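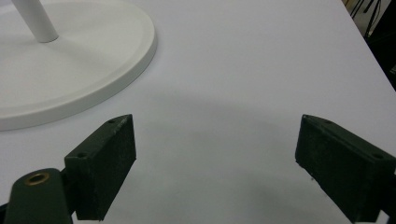

Does a certificate mean a robot cell is safe?
It means someone checked the cell on one day, against one list. Move a fence or swap a tool and the paper is out of date.

Who has to sign off a change at Stamwood?
The shift lead and one person from outside the cell. We dropped the online form in July – people clicked through it.

Is Perron's 12-point checklist enough?
No. It skips restarts after a stop, where we would look first. Use it with our rule 3.

How often are the rules reviewed?
Once a year, on paper. Ask for the date of the last one.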